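How to add a co-host to your Gretari broadcast

Gretari now lets you bring a second person into a live broadcast without ending it and starting over. Your co-host can talk on camera, pin comments and answer viewer questions. You keep control of the stream and can remove them at any time.

You need version 4 of the app or later, on both phones. The co-host also needs a Gretari account that is at least 14 days old. Accounts linked through Pedport count from the day they were linked.
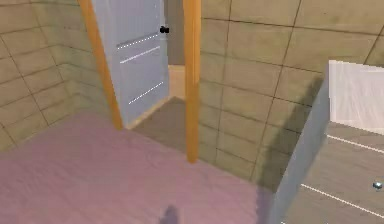
Before you go live, open Settings, then Broadcast, and turn on Allow co-hosts. The switch is off by default. If you don't see it, sign out and sign back in. The option reached most accounts in May, but a few older ones still need the refresh.

Sending the invite

1. Start your broadcast as usual and wait for the red Live label.

2. Tap the viewer count to open the list of people watching. It shows up to 1000 names. For a bigger audience, type the username in the search box.

3. Tap the person's name and choose Invite to co-host. They get a banner at the top of their screen. If they miss it, you can send another.

4. When they accept, choose Side by side or Small window. Small window puts them in the lower right corner, and you can drag it.

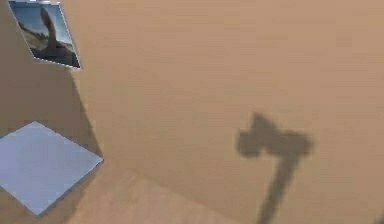

Changing what your co-host can do

Tap the co-host's name and then Permissions. Pinning comments is on to start with. Blocking viewers is off, and I leave it that way unless I know the person well. Changes apply right away.

To end their turn, tap Remove from broadcast. They go back to being a viewer and the chat stays as it was.

Saving the recording

Gretari saves both video feeds as one file. A test I did with Sandach came out at 397 MB, so check your free space first. The file goes to your Recordings folder after you tap End.
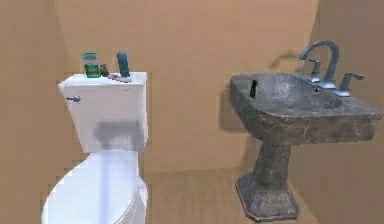
Can I have more than one co-host at the same time?

Only one can be on screen at a time. You can remove the first person and invite another as often as you like during the same broadcast.

Written by Pongsak Sukprasert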